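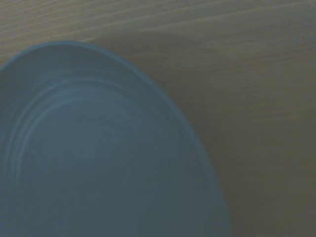
Kitchen tips, batch four. Mostly about bread and dough this time, plus the wood stuff people keep asking for.

Dough sticking to the bowl. Oil the bowl first, not after. Half a teaspoon, wipe it round with your fingers, then turn the dough over once so the top gets a film too. Skip the plastic wrap if you have a plate that fits. Plate works fine. Shower cap works too, a clean one obviously.

Washing up after dough. COLD water. Hot water cooks the flour and you get glue, and then the glue gets in the sponge and the sponge is done for. Cold soak 15 minutes, scrape with a plastic scraper, then hot and soapy. Old gift cards make good scrapers. So do the lids off yogurt tubs, folded over.

Flour on the counter – scrape it up dry. Bench scraper or the edge of a stiff card, into the trash, then a barely damp cloth. If you go in with a wet cloth first you'll be at it all night.

Kitchen too cold for rising. Oven with just the light on. Check it with your hand before the dough goes in, some ovens run warm with the light and some do nothing. Mine does nothing so I put a mug of boiling water on the shelf underneath and swap it once. Put a sticky note on the oven door!! Catherine Pollock wrote in to say she preheated hers with the dough inside and a tea towel on top. Towel did not make it.

Warm kitchen, June through whenever. Use cooler water and a bit less yeast. Or do the whole first rise in the fridge overnight and stop worrying about it. Tastes better anyway.

Weighing. Please get a scale. A cup of flour is whatever you feel like that day. My everyday loaf takes 482 grams, which sounds fussy, but that's just what came out the day it worked and I wrote it down and never changed it. Keep a spare battery taped to the underside of the scale.

Recipe cards. Write the tin size on them. Write the shelf position. Write "too salty" if it was too salty. You will not remember.

Wooden tables and boards

Wipe spills right off, dry with a second cloth. Leaving it to air dry is how you get the gray marks.

White rings from hot mugs – try a soft dry cloth over the ring and a warm iron, no steam, few seconds at a time, lift and look. Works on wax and some varnishes. Test underneath or on the back edge first. Feven Gebru swears by a dab of mayonnaise left on for an hour. I tried it on one ring and it faded a lot, on another one nothing at all, so who knows.

Onion smell on a board. Coarse salt and half a lemon, rub, rinse, stand it on edge to dry. Not flat, it'll cup.

Oiling. Food grade mineral oil, thin coat, leave overnight, wipe off what's left. Don't use olive oil, it goes sticky and smells old. New board wants it once a week for a month or so and then just when it looks thirsty. Oily rags go outside flat to dry if you used linseed or anything like it, never balled up in a bin, they can catch fire on their own. Mineral oil is not a problem that way but I treat all of them the same so I dont have to think. 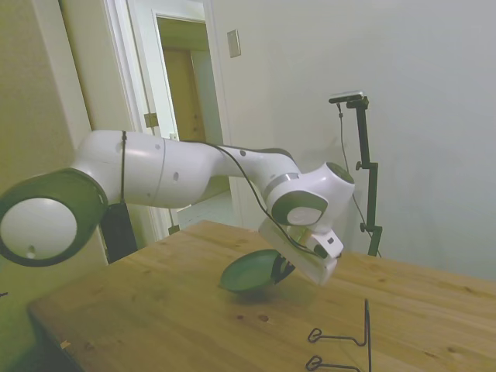 Scratches in a tabletop. Light ones, rub a walnut over them. Really. Then buff. Deeper ones want a wax stick in the right color and it's worth buying two shades, one always looks wrong in daylight. Kukitz sticks are the ones I have in the drawer, any kind will do.

Wobbly table. Look at the bolts before you fold up cardboard. Nine times out of ten a bolt. If it's the floor, a stick-on felt pad cut in half does it.

Bowls

Stacking heavy bowls – paper towel or a coffee filter between each one. Stops the chips and stops them locking together.

Two bowls stuck already? Ice water in the top one, stand the bottom one in warm water, wait a few minutes, twist. Don't pull. Glass ones wear gloves, and keep the warm water just warm.

Gray metal marks inside a glazed bowl. That's from the whisk or spoon, not cracks. Baking soda paste, small circles, rinse. Might need doing twice.

Bowl sliding about while you whisk. Damp dishcloth folded under it. Or twist the cloth into a ring and sit the bowl in that, then you can tilt it.

Odds and ends

Brown sugar gone hard – slice of bread in the tub overnight.

Jar lid stuck. Rubber glove. If not, tap round the rim with the back of a spoon.

Mutua Owino asks about flour moths. Freeze new flour for a few days, then airtight tubs, and wipe out the shelf corners with vinegar. Throw out the open bags, all of them, even the one you think is ok. Check the birdseed as well.

Drain smells. Kettle of hot (not boiling if you've got plastic pipes) water and dish soap, then clean the overflow hole with a bottle brush. It's usualy the overflow.

Next batch is freezers and labels. Send yours in, short ones please.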